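Elvia Galindo
April 4, 2022

OK so I finally have thoughts on line-drying towels, and they are very enthusiastic thoughts. Thread 🧵

1/ Background: the dryer in our building on Salgado Street died last July and I started hanging everything on the roof. I expected to hate it. I'm never going back!

2/ Everybody's complaint is crunchy towels. Fair! Mine could stand up on their own for the first month. Then my neighbor Higinio Barrera showed me the snap – hold two corners, crack it hard like a whip, flip it, do the other end. Huge difference.

3/ Second thing is soap. I was using way too much. I cut it in half, then in half again, and the towels got softer both times (and they smell like nothing, which I love).

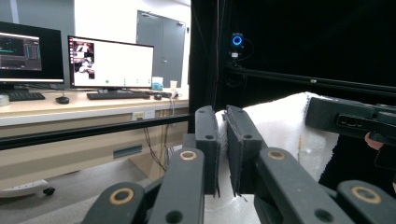
2 min read

4/ White towels especially are so happy outside. I had one with an old coffee stain I'd given up on, and after a few sunny afternoons I had to hunt for it.

5/ Clip them by the short end, with a little folded over the line. If you drape them in half the middle stays damp forever and you get that basement smell.

6/ Wind beats sun. A gray breezy day will dry a bath towel faster than a hot still one. I check the wind before I check the temperature now, like a sailor.

7/ My line is 14 feet, which fits 4 bath towels if I overlap the corners and share clips. Sheets get their own day.

8/ Someone asked about fabric softener – I quit it completely. A splash of white vinegar in the rinse every few loads is plenty for me. Never in the same load as bleach, please!!

9/ And if you really miss the fluff, ten minutes in a dryer at the end brings it back. I do this for guests and for my mother, who has opinions.

10/ Next up I want to try wool blankets. If you've done it and lived, tell me how you kept the shape!

Share
750 likes · 14 comments

We use cookies to improve your experience. Accept | Manage settings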